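Plurkel, after a month of evenings

I came to Plurkel from Lurnard's old planner, which I loved dearly and cursed daily, so please take my enthusiasm with a little salt! Setting up a tabletop for two arms used to eat my whole evening. Now I drop in a tray, a shelf, a potted plant and a bottle of tea, press run, and go put the kettle on.

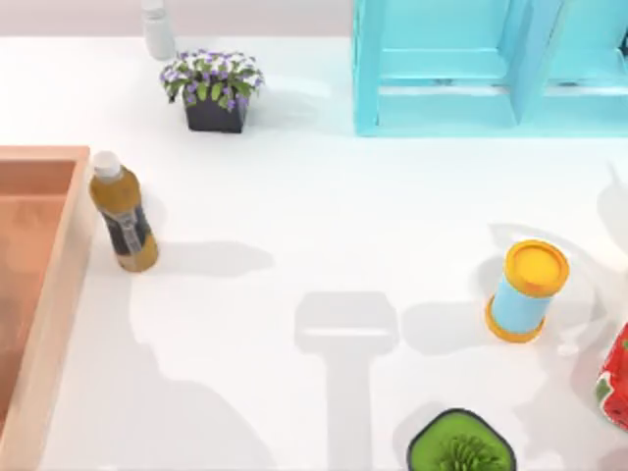 The planner is the real treat. I ran 1,000 random starts and it found a path for both arms in all but a handful, and the log is written in words a person can read (bless them). My one grumble is the shadow setting, buried three menus deep, and I do wish it were saved with the project. Babita Dubey answered my email about it that same afternoon, very kindly, and says it's on the list for July.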